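A visit to the gripper workshop at Kitstead

I had been promising Silvana Honorato for the better part of a year that I would come up and see what her group was doing with grippers, and in February I finally got on the early train and went (with far too many sandwiches, as it happens). She met me at the front desk a little before ten and we had a good long coffee before anybody mentioned a robot, which suited me fine.

The group is comparing two grippers, the Gunn and the Dredar, on the same arm and with the same controller, so that any difference comes down to the hands themselves. Each one gets 300 tries at a fixed list of household jobs: picking up, passing over, opening, putting down. Guilan Jin runs the sessions and keeps the log, and I must say I have seldom met anyone so patient. He let me have a go with the Dredar myself, and I needed 11 attempts to get hold of one sponge!

What I hadn't expected was how much of the talk would be about cameras. Silvana's view is that a gripper and its wrist camera ought to be judged together, and that a wide view from higher up is a different tool altogether, good for finding your way to a doorway and not much use for the last inch of a grasp.

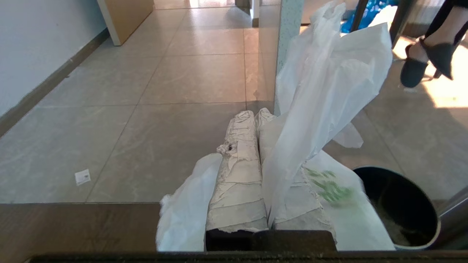
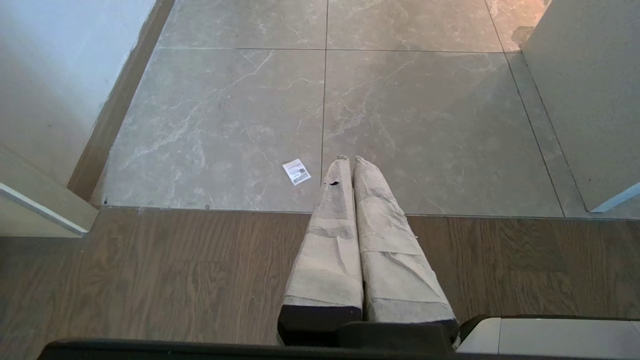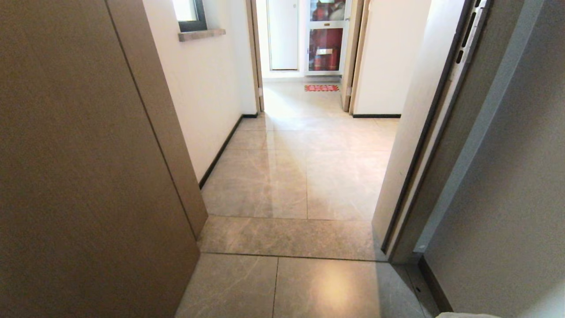 Guilan would like a third camera, looking in from the side, but the Batau controller they use starts dropping pictures once too many streams are running, and he would sooner have two he can trust. We went round and round on this over lunch. My own feeling, after years of fixing packing machines, is that you want as few cables near a moving wrist as you can get away with, and I said so, probably more than once.

As for the grippers, the Gunn closes faster and Guilan prefers it for anything with a firm edge. The Dredar is gentler and a good deal slower, and it takes around 60 seconds to start up, so you learn to switch it on before you fetch your notes. Silvana hasn't picked a favorite, or wouldn't tell me. They plan to run both up to 1000 cycles before they look at wear on the joints, and she has promised to send me the numbers when they have them.

I caught the late afternoon train home with two sandwiches left and a page of questions about finger pads that I forgot to ask.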